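Home Ask Browse Sign in

Wrist camera view and cable check on a two-arm cloth cell

sosley_bench
Hello everyone. I look after a small cell that handles cloth. It has two arms, and every wrist carries a wide-angle camera. In June we moved the cell to another corner, and after this the software (Todeck) loses the edge of the cloth when the hand is very near to it. I cleaned the lenses and ran the calibration again with 12 poses. It passed, but the problem stays. Should I look at the cables or at the background first? Views from the wrist cameras are at the end of my post.

Also, the log shows error 386 when the wrist turns past 42 degrees. I don't know if it is related.

Pink-red cloth near the cameras, plus the loose wires by the hand in the second one:
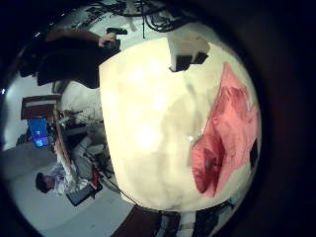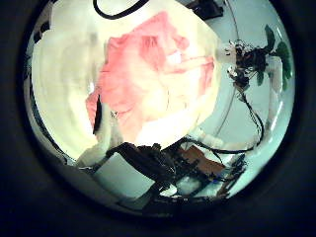
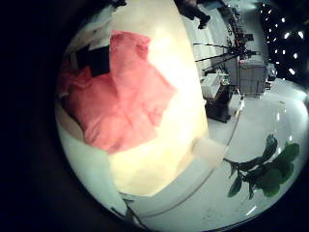
lubis_tech
I would start with the cables. In your second view the thin black wires hang in long loops near the hand. Turn the wrist slowly by hand, power off, and look if any loop becomes tight. Then fix them with a soft strap and leave enough slack for the full turn — too short is worse than too long. After that, try the 42 degree move again.

For the edge, your cream surface is pale and the walls are pale too. Put a dark matte sheet behind the work and compare.

clumum_user
same error here, new cable fixed it. check the connector also

Contact Terms © Clumum Help Back to top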